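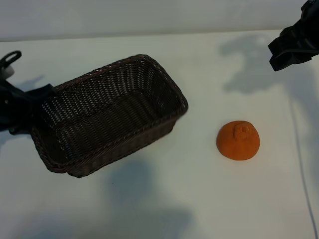 Last modified: Friday, 16:42

Banen Basket Packing Study
Progress report to Ultport, April

1. Work in this period

The purpose of the work is to settle on one basket for the fruit sets packed at the Cáceres site. The basket now under review is dark brown woven wicker, rectangular, with rounded corners and an open top. Single pieces of orange citrus are used as the test item on a white table. The stock list holds 38 baskets of this type, all from the Cetel order.

2. Basket condition

Inspection covers the rim, the corners and the floor. Loose strand ends at the rim are the main concern, as they can mark the peel when fruit is lifted over the edge. Corners are checked separately, where the side weave meets the front weave and the pattern changes direction.
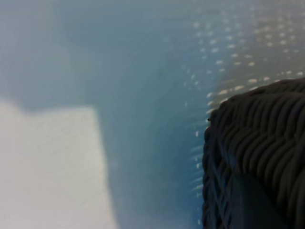 Figure 2. Corner detail, dark wicker, with diagonal weave on the narrow side.

Two baskets were set aside for uneven rims. The supplier has been asked to replace them at no charge. No change to the weave or the basket size has been requested.

3. Placement of fruit

The packing sheet was revised. Fruit is now set down on the woven floor and let go there; dropping from rim height is not allowed. The first piece goes toward the back half so that the front stays open for the pieces that follow.
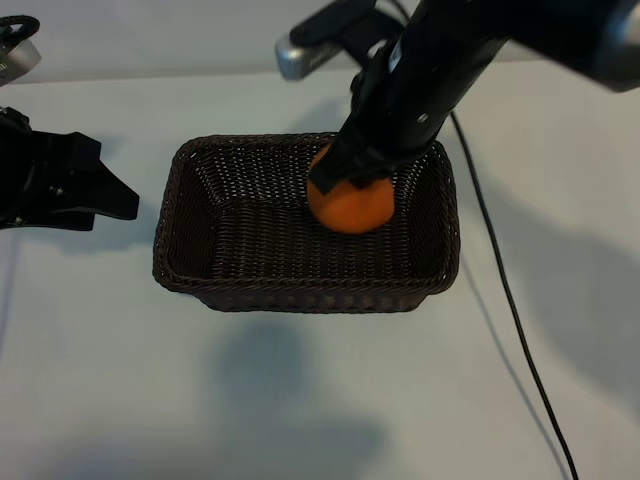
Figure 3. Orange at floor level inside the basket, right of center.

A paper liner was considered and left out of this round. It will be priced with the next order.

4. Next period

Three items remain open:
- confirm the replacement baskets
- repeat the placement checks with a full set of fruit
- obtain a unit price for an order of 1,000

No change to the budget is requested.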